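Handout 2 - Setting up the two-arm sorting cell
Tomás Leitão, 17th January

Before you power the arms, clear the mat and check the rails. The buckets go near the far corners, black on the left and orange on the right, with the handles hanging free.
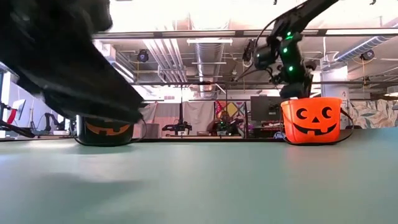
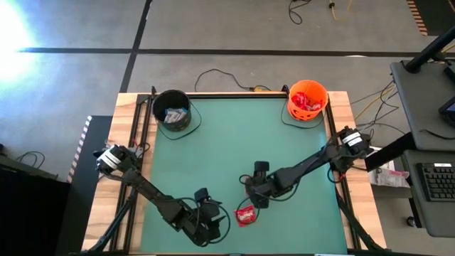

Next, run the homing program at low speed. Keep one hand near the stop button. If an arm shows error 2141, do not restart it - first look at the cable at the wrist, it may be pulled too tight in the turn. Leave enough slack for the full rotation.

Write the result in the Pluria log. After 100 cycles we check the screws of the grippers again.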